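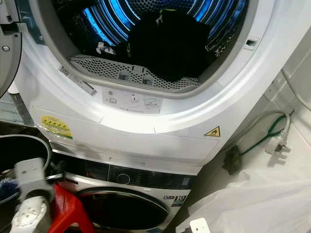

Drumero Laundromat gets longer hours and a lower dryer price from March

Posted in Neighborhood News, February 2023

If you live in one of the walk-ups around Urrego Street you already know the evening scramble. Drumero has been locking its doors at eight for as long as I've lived here, and last load in is at seven, so anyone who works a normal job ends up running down the block with a bag over their shoulder. I've done it in slippers. Well, good news! Starting in March the place stays open until eleven every night, and a dryer cycle drops by 50 cents.

I stopped in to ask Zoila Inga, the owner, what changed. She told me she'd wanted to do it for ages but the old gas contract made late hours too expensive. She has now signed with a new supplier, Rorkico, and the bill finally makes sense (she showed me the last one under the old deal and I won't repeat the word she used for it). The washers stay at the same price, and so does the drop-off service.

"People kept knocking on the glass at ten past seven," she said. "I felt terrible every time. I live upstairs, I could hear them."

The later hours also mean a new job. Giang Quan, who a lot of you will know from the counter at the Giltura bakery, is taking the evening shift. He's keeping his mornings at the bakery too, at least for now, and when I asked when he plans to sleep he just laughed and handed me a roll.

There's a small catch. The lot behind the building still closes at nine, so if you drive over late you'll need to find a spot on the street, and we all know how that goes on street cleaning nights. Zoila has asked the landlord for a later gate time and is waiting to hear back. I'll post when I know more.

She's also putting in a shelf for swapping detergent, books and kids' clothes, next to the change machine. Bring things that are clean and in one piece, please. She had a swap box a couple of years ago and it filled up with single socks and one very sad waffle iron.

The neighborhood association put out a paper survey on this last fall, and 245 households sent it back. Longer laundry hours came in second, right behind fixing the streetlight at the bus stop. The streetlight is still out, by the way. I walk past it every night and mutter.

One more thing that came up while we were chatting: dark clothes. Zoila says the complaint she gets most is black jeans and T-shirts going gray, and her advice is to turn them inside out, use a lower heat and take them out while they're still a tiny bit damp. I tried it on my favorite black sweater and I'm a convert, though it did take over my shower rod for a night.
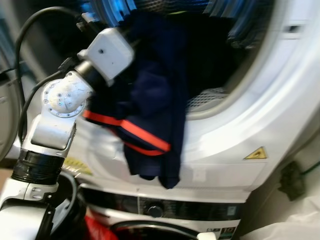 Hours and prices from March

Open daily, 6 a.m. to 11 p.m.
Last wash at 10 p.m.
Dryers: 50 cents less per cycle, all sizes
Drop-off counter: closes at 5 p.m., same as now
Rear parking lot: gate closes at 9 p.m.
Old loyalty cards are still good, so dig them out of your junk drawer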